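Search this site
Enter keywords
Go

Hukley Workspace Furnishings Opens Second Showroom in Skalstead

SKALSTEAD — Hukley, a supplier of furniture and fittings for schools, workshops and small offices, today announced the opening of its second showroom, located in the Jevalano district of Skalstead. The new site will open to trade customers and the public in August and will carry the company's full range of benches, shelving, seating and storage.

The Jevalano showroom occupies a former dry goods warehouse and provides 1,304 square meters of display and storage space on one level. Hukley has kept the original loading doors on the north side of the building, allowing customers to collect larger orders by van without passing through the display area. Parking is available at the rear, and the entrance is step-free.

The opening follows a steady rise in orders from technical colleges and independent repair shops. Over the past year the company delivered furnishings to 163 customers in the Skalstead area, many of whom had asked for a place to compare work surfaces, heights and finishes before placing an order. Customers may now do so at the showroom, with staff on hand to take measurements from floor plans and prepare written estimates.
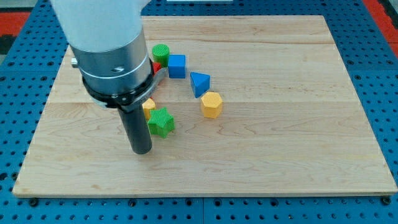 A light-colored wooden board on a blue perforated table surface.

The showroom is arranged by type of use. Classroom furniture is displayed near the main entrance, followed by office seating and desks, with workshop benches and heavy shelving toward the loading doors. A separate room has been set aside for samples of laminate, timber and coated metal, which may be borrowed for up to 2 weeks at no charge.

The opening also marks the introduction of the Hứa collection, a line of adjustable-height tables intended for shared rooms. The tables are sold individually or in sets, and may be ordered with casters, under-shelf storage or a raised back panel. An initial stock of 1,000 units will be held at Jevalano for local delivery — later orders will be filled from the company's main depot.

Hukley's existing Skalstead showroom will remain open and will continue to handle repairs, spare parts and warranty requests. Orders already placed there will not be affected by the opening, and customer accounts will be valid at both locations.

Opening hours at Jevalano will be from 8:30 a.m. to 5:30 p.m. on working days. Schools and colleges wishing to arrange a group visit are asked to contact the trade desk in advance.

About Hukley

Hukley supplies furniture, storage and work surfaces to education, trade and office customers. The company provides planning, delivery and assembly services from its premises in Skalstead.

Media inquiries should be directed to the Hukley press office.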